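Timo Wunderlich has repaired and tested countertop microwave ovens at Reinholz, a workshop in Haren, for 14 years. Most of the faults he sees, he says, are mechanical and concern the door.

"The electronics usually last," he said. "The latch hooks and the hinge pins wear first. People let the door swing shut, or they lean on it."

His preference is for a vertical handle beside the window. "You pull close to the latch, so the load goes where the door is stiffest. With a push button, the spring does the work, and the spring gets tired."

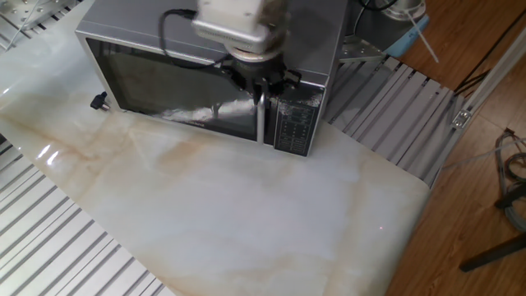

The surface under the oven also matters, in his view. On a smooth, polished top a light oven can creep forward each time the door is pulled. He checks all the feet before he looks at the latch. "If one foot is hard or missing, the customer tells me the door sticks. I change the foot and the door is fine."

Of the 104 ovens the workshop took in up to January, 3 needed a new door. The rest of the door faults were put right with hooks, pins or feet. Wunderlich wipes the seal faces with a damp cloth and uses no oil on the latch.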